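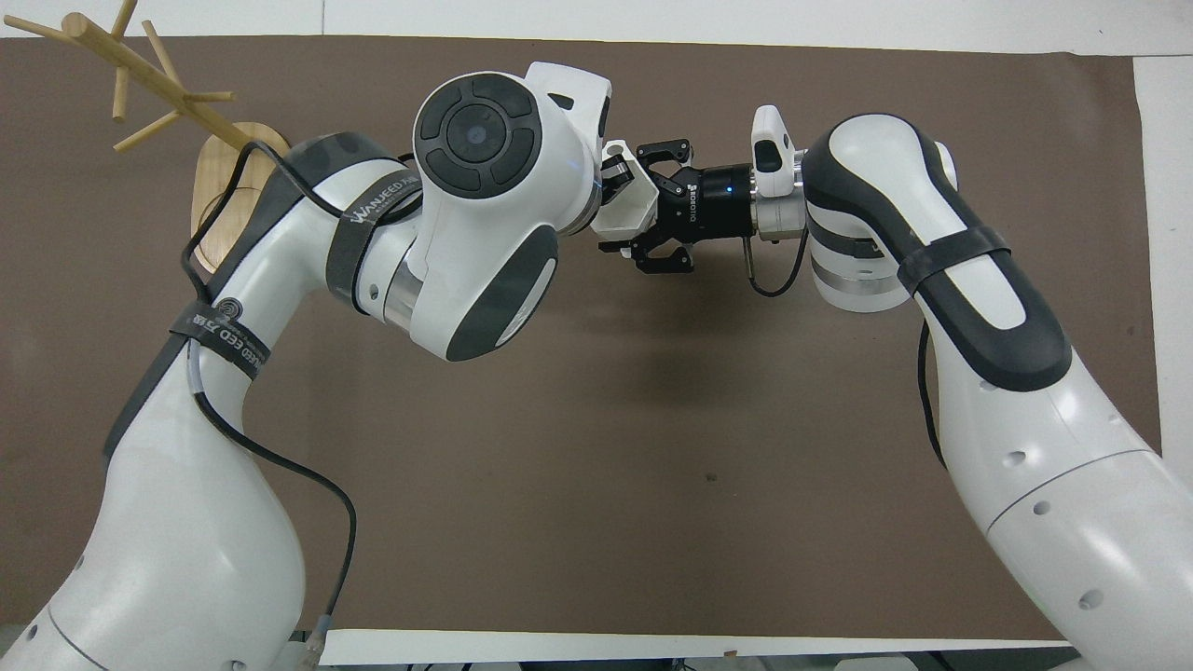 ## Kabel am Arbeitsplatz bändigen

Die meisten Kabel gehen am Stecker kaputt. Wer sie am Tisch sauber führt, hat länger etwas davon.

**Klettband statt Kabelbinder.** Ein Band aus Stoff lässt sich öffnen und versetzen. Kabelbinder nur dort, wo sich nichts mehr ändert -- und nie so fest, dass sie in den Mantel schneiden.

**Schlaufe lassen.** An allem, was schwenkt oder klappt (Gelenklampe, Monitorarm, Lupenleuchte), braucht das Kabel am Gelenk etwas Spiel. Einmal in beide Endlagen bewegen und schauen, ob es irgendwo spannt. Erst dann festmachen.

**Abstand der Bänder.** Bei dünnen Kabeln reichen 17 cm. Das erste Band sitzt 3 cm hinter dem Stecker, knapp vor und hinter jedem Gelenk kommt je eines dazu.

**Unterlage.** Eine große Matte schont die Platte und hält Kleinteile vom Wegrollen ab. Zum Reinigen lauwarmes Wasser mit etwas Spülmittel, kein Verdünner. Gerollte Matten zwei Tage flach beschweren, dann liegen die Ecken an.

**Stecker beschriften.** Kreppband und Filzstift genügen. Kevser Duman schreibt noch das Datum dazu und prüft jedes Jahr im Mai alle Leitungen auf Risse. Beschädigte Netzkabel nicht umwickeln, sondern austauschen.

Restliche Klettbänder aufgerollt in die Schublade, Flausch nach außen.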